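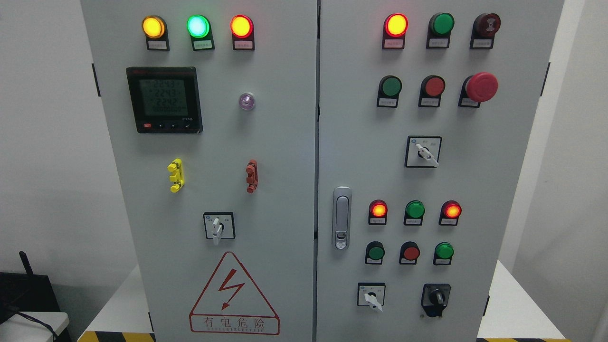
Salent – registo de interrupções de energia em Walville
Ficha de dados, versão 2

O que o conjunto contém

Salent reúne 3000 registos de interrupções de fornecimento elétrico, tal como foram comunicados por clientes industriais e comerciais de Walville à distribuidora Rustad. Cada registo é uma linha com 21 colunas. Convém ler a expressão "tal como foram comunicados" com toda a atenção que ela merece: o ficheiro diz quando alguém telefonou ou preencheu o formulário, e muito pouco sobre quando a luz faltou de facto.

A versão anterior apresentava-se como "base de referência para estudos de fiabilidade". Retirei a frase. Uma base feita de queixas mede sobretudo quem se queixa, e uma padaria às quatro da manhã queixa-se muito mais depressa do que um armazém fechado.

Ficheiros

interrupcoes.csv – os registos, separados por ponto e vírgula, codificação UTF-8
colunas.txt – nome, tipo e unidade de cada coluna

Vírgula como separador decimal. Quem importar com as definições inglesas vai obter durações absurdas e talvez nem repare, porque as durações verdadeiras também são bastante estranhas.

Colunas que dão problemas

inicio_comunicado: hora da chamada. Não a subtraia de fim_comunicado à espera de uma duração. O fim é a hora em que o operador fechou a ficha, e há operadores que fecham tudo no fim do turno.

causa: texto livre na origem, depois agrupado à mão por Linnea Kristiansen e Yuzhen Tian. A categoria "equipamento do cliente" é de longe a mais suspeita. Quem a atribui é a distribuidora, que tem todo o interesse em que a avaria fique do lado de lá do contador. Não encontrei um único caso em que a ficha diga como se chegou a essa conclusão.

tensao_lida: valor que o cliente leu no seu próprio quadro e ditou ao telefone. Pode ser tensão simples ou composta, conforme o aparelho e a pessoa. Vazio na maioria das linhas, o que me parece preferível ao contrário.

fases: quantas fases faltaram, segundo o cliente. Muita gente escreve "todas" quando só foi ver se a máquina do café trabalhava.

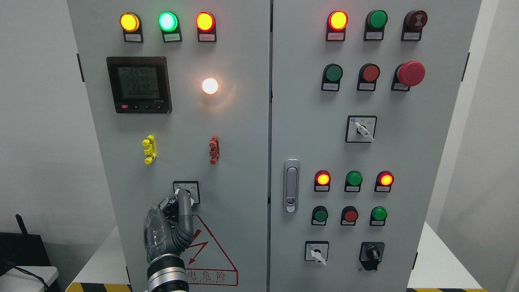

Texto: Kjell Holmgren
Revisão: Idun Wikström | 26 de janeiro de 2019

Recolha e limpeza

As fichas foram exportadas do sistema Praka, que guarda apenas a última edição de cada campo. Se um operador corrigiu a causa semanas depois, o valor original desapareceu. Pedimos o histórico de alterações e recebemos a resposta de que não existe. Registo a resposta sem a subscrever.

Os duplicados foram retirados por morada e hora. Duas empresas no mesmo edifício, com a mesma falha, podem ter ficado reduzidas a uma. Tài Tạ defendeu que se mantivessem ambas, e depois de rever os casos do parque industrial inclino-me para lhe dar razão, mas a mudança fica para outra versão.

Nomes e telefones foram apagados. As moradas foram substituídas por um código de zona.

Usos que desaconselho

Calcular indicadores de continuidade de serviço. Comparar Walville com outras cidades. Treinar um modelo para prever avarias e depois mostrar a percentagem de acerto numa apresentação: acerta na hora a que as pessoas abrem a loja.

Para estudar como se descrevem falhas elétricas por telefone, o conjunto serve razoavelmente.

Por resolver

Os registos de março têm uma lacuna a meio do mês. A Rustad fala em migração de servidor. Nas fichas que sobraram dessas semanas não há qualquer menção a isso.
A coluna zona usa dois esquemas de código e a tabela de correspondência está incompleta.

Correções são bem-vindas, desde que tragam a linha do ficheiro e a fonte.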